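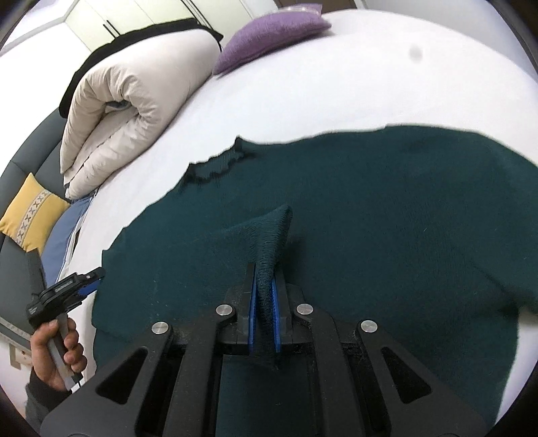
Two hand-held grippers at work on a dark knitted sweater, with a fold of the knit held between the blue pads.

Mesteo: frequently asked questions
Last revised August 9, 2018

These answers are for people who want to use our recordings, repeat our method or visit us in Brernstead. Please read them before you write to us. If your question is missing, the address of the project office is on the contact page.

General

What is Mesteo?

Mesteo is a research project on teaching a two-armed robot to spread and fold clothes. We do not move the robot by remote control to teach it. A person takes one gripper in each hand and folds the garment with them, and we record the movement of both grippers together with the view from each. A model is then trained on these recordings and it drives the robot arms, which carry grippers of the same shape.

Who is working on it?

Nobuhle Chauke leads the recording work and wrote most of the instructions for the folders (this is our word for the persons who fold). Sarla Lodhi is responsible for the training of the models and for the robot. The grippers are assembled in our own workshop from a drawing which we share with the group at Andari.

Why do you use grippers and not the bare hands?

We tried bare hands first. A hand does many things which a gripper with two fingers can not do: it smooths with the palm, it rolls the cloth between finger and thumb, it pulls with the small finger while the others hold. The recordings looked very nice and the robot could use very little of them. When the folder holds a gripper, every movement in the recording is a movement that the robot has at least a chance to repeat.

Is folding with the grippers difficult?

In the first hour, yes. Most people close the fingers too high above the cloth and catch air. After some practice they learn to bring the tips down until they touch, close, and only then lift. We let every new folder practise on towels before sweaters. Practice recordings are not included in the collection.

The recordings

How large is the collection?

The present version has 2,265 recordings. One recording is one garment, from the moment the folder touches it the first time to the moment both grippers are away from it. We removed 182 recordings before this release. In most of them the position of one gripper was lost for a long moment, typically when it went under the cloth or when the folder turned the wrist quickly.

Which garments are included?

There are three groups: knitted sweaters, T-shirts and trousers. Sweaters are the largest group and also the hardest one. Knit stretches under the gripper, so the same pull gives a different result on two sweaters of the same size. A dark knit has a further difficulty for the model, as the folds have little contrast and the sleeve is easily confused with the body when one lies over the other.

Why are you folding on beds?

Because people fold on beds. Our first recordings were made on a laboratory table with a hard, flat top. The model trained with them worked well on that table, and when we put the robot next to a mattress it pushed the fingers too deep and took the sheet together with the garment. A bed gives way when you press it. The sheet also has its own wrinkles, and the model must learn that these are not part of the work.

The homes in the collection are in Brernstead and in Đàm. We do not ask the household to tidy. Pillows, cushions and bedcovers may stay on the bed as long as there is space to spread the garment.

What is a "corner hold"?

It is the movement most often asked about, so we explain it a little more. The garment is first spread. One gripper goes to an edge or a corner and closes on it, while the other gripper keeps the cloth in place some distance away. Without the second gripper the whole garment would slide towards the first when it begins to pull. In the labels you find this under "hold and pull", and the holding side is marked separately as left or right.

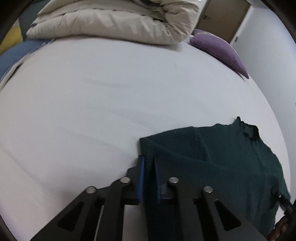 Dark knit between the blue pads of one gripper, and the tip of the second tool at the right part of the garment.

And what is a "pinch lift"?

In a pinch lift the gripper does not go to an edge. It closes over the middle of a surface and takes up a small ridge of cloth. Folders use it to shift a part of the garment without opening the fold they have already made, or to separate two layers. It is a useful movement and a risky one. If the fingers close too deep they take both layers, and from the view above the cloth it is not easy to see how many layers are in the ridge. Our model still makes this mistake more than any other.

Do you record force?

No. We record position, orientation, the opening of the fingers and the camera views. We have discussed a force sensor behind the pads several times. It would make the gripper heavier, and our folders already complain about their wrists at the end of a session. For the moment we judge from the finger opening if something thick or thin is held.

Are failed folds kept?

Yes, if the folder repaired the fold by himself or herself. A sleeve that slips out and is picked up again is valuable for training, since the robot will lose sleeves too. If the folder stopped and started again with a fresh garment, the recording is marked "abandoned". These are supplied in a separate folder on the disk and you can ignore them.

The results

Can the robot fold a sweater?

It can spread a sweater, bring in both sleeves and make the last fold, on a bed which it has not seen before. It does not do this every time. T-shirts go better than sweaters, and trousers better than T-shirts. The complete tables are in the July report, with the definition of success that we used. Please look at the definition before you compare with other work, as we count a fold with one sleeve hanging outside as a failure and some groups do not.

What made the biggest difference?

The number of different beds. Sarla Lodhi trained the same model three times with the same quantity of recordings: first only the table, then only one bed, then a mixture of all places. The mixture was clearly the best on new beds. It was slightly worse than the first on our old table, a thing we did not expect and can not fully explain. Our best guess is that the model became more careful in approaching the surface, and on a hard table this care is wasted.

How fast is it?

Slow. The robot moves at a lower speed than the folder did, and it waits after each closing of the fingers. If we remove this waiting, it begins to lift before the cloth is held well. We are working on this now.

What happens with buttons, zips and hoods?

A few of the sweaters have buttons and we see no large problem with them. Zips and hoods are not in the collection. Please do not expect that the model will manage them.

Practical matters

Can I get the recordings?

Yes, for research and teaching. Write to the project office with the name of your institution and a short text about the planned use. The data is too large for sending by mail link, so we ask you to send a disk. It normally takes us two weeks to return it.

Can I get a pair of grippers?

We can not sell them. The drawing and the list of parts are free. If you build your own, please check the play in the joints of the linkage before recording. When the pins are loose, the two fingers do not meet straight, the pads close at one end only, and thin cloth slips out. We lost several days of work before Nobuhle Chauke found this on one of our own pairs.

May I record for Mesteo in my home?

If you live in or near Brernstead, yes. You need a bed with free access from at least one long side, and clothes that you do not mind to have folded many times. A member of the team comes with the grippers and stays during the session. You may look through the recordings before they are added, and you may ask us to remove any of them also afterwards.

How should I cite the collection?

Use the July report and add the version number which is written in the file "readme" on your disk. Please do not cite this page, as its text changes.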